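I finished The Noltthorpe Letters in a week of early mornings, coffee going cold beside me, and I've been pestering everyone I know to read it ever since. If you like books on influence, persuasion and how people get and keep the upper hand, you've probably been burned a few times by titles that take one good idea and stretch it over 20 chapters. I have a shelf full of those. So please believe me when I say this one earns its pages!

The setup is simple. Noltthorpe was a mill town, and the letters are the ones the managers of its biggest employer, the Tistex works, sent to one another over a long stretch of labor trouble, takeovers and family feuds. Dimitriou Press has published them with a short commentary after each one. You read the letter cold, you make up your own mind about what the writer is after, and then the commentary tells you what happened next. I was wrong a lot. I'm supposed to be good at this stuff, and I was still wrong a lot.

What I love most is how small the moves are. There are no grand betrayals in the first half. A man agrees to a meeting and then picks the hour. Someone asks a rival for advice he doesn't need, and by the next letter the rival is defending him in front of the owners. One manager answers every angry note exactly one day late, always politely, and it drives his opponent up the wall (it drove me up the wall too, and I was rooting for him). You start to notice the same things in your own inbox, and it's a little uncomfortable.

The fifth letter is the one I keep going back to. The writer has just lost a vote he expected to win, and he writes to thank the person who beat him. It's short, it's warm, and on a first read I took it as plain good manners. Then I read the commentary and went back and read the letter again, slowly, and saw that he'd gotten himself put in charge of carrying out the very plan he had voted against. All in one paragraph!

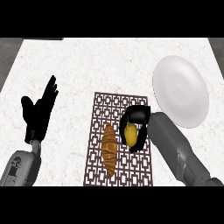 Is it a cynical book?
I'd call it clear-eyed. The commentary never cheers for the schemers, and it's careful to show who paid for each win, which was often someone lower down who never wrote a letter at all. A few of the people who come off best over the long run are the ones who kept their word when it cost them something.

The writing in the commentary is a treat. Short sentences, everyday words, and a real gift for stopping at the right point. Compare that with the Tesisgate Guide to Influence, which I read in November and which needed a full page to say that people like being listened to. The Tesisgate book has better summaries, I'll give it that, and if you want a checklist to take into a salary talk you may be happier there. But I've forgotten most of it already, and I can still quote whole lines from the Noltthorpe managers.

I do have some complaints. The middle section sags. There's a run of letters over a warehouse lease that I'm sure mattered a great deal to the people involved, and I skimmed it without much guilt. The cast is large, half of them share a last name, and the family tree is stuck at the very back where I didn't find it until I was nearly done. Put a bookmark there before you start. I'd also have liked an index – this is the kind of book you want to dip into later, and right now you have to remember roughly where things were.

The paperback is fine, with decent paper and margins wide enough to scribble in. I scribbled a lot. The e-book puts each commentary behind a link, so you lose that nice pause between the letter and the answer, and I'd go with print if you have the choice.

Who should get it? Anyone who has sat through a meeting and come out wondering what just happened. New managers, for sure. I'd skip it if you want rules with numbers on them.

5 stars from me, warehouse lease and all, and I'm starting it over this weekend with a pencil and the family tree propped open next to me.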